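Work and Automation, Unit 5 handout
Case: the board-fitting line at Dalteso
Prepared by Carys Foulkes, 14 Nov 2021

Read this before the seminar. You will need the interview extracts from Unit 4 as well.

Dalteso assembles control panels for Nuton, a maker of heating equipment. Until August the boards were fitted by hand. A fitter took a plate from the tray, set it on the board, checked the corners and pressed it home. A good shift produced 200 finished boards. Two arms now do the placing, and the fitters have been moved to loading, checking and rework.

The layout was tried in simulation first. Hooman Alipour, who led the changeover, ran 3000 simulated placements before any equipment was ordered. In 761 of them the plate ended up out of line, mostly where a finger had come in too close to its neighbour. The spacing was changed as a result. The fitters were shown these runs only after the order had gone in — a point that comes up in nearly every interview.
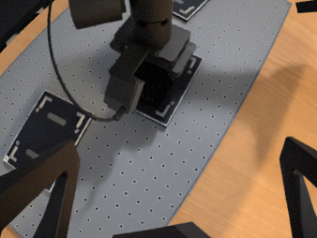 Rocío Ponce had fitted boards for nine years. She told us that her hands hurt less and that she would not go back to the old bench. She also said the day feels longer. By hand she could work ahead before a break and slow down after it. The arms keep one pace, and loading has to match it.

Pay did not change, but grading did. Fitting was a skilled grade and loading is not. Staff already in post kept their grade, while new starters come in on the lower one. Nazanin Babaei, the union representative, argues that rework is harder than the old job and should be graded above it. Management says it is too early to tell.

Terms to know: task allocation, machine pacing, deskilling, tacit knowledge.

For discussion
1. Which parts of the fitter's judgement moved to the arms, and which moved to rework?
2. At what stage could the fitters have been brought in, and what might they have changed?
3. Is Ponce's account one of deskilling? Use Azimi's definition (Unit 3).

Bring half a page of notes on question 2.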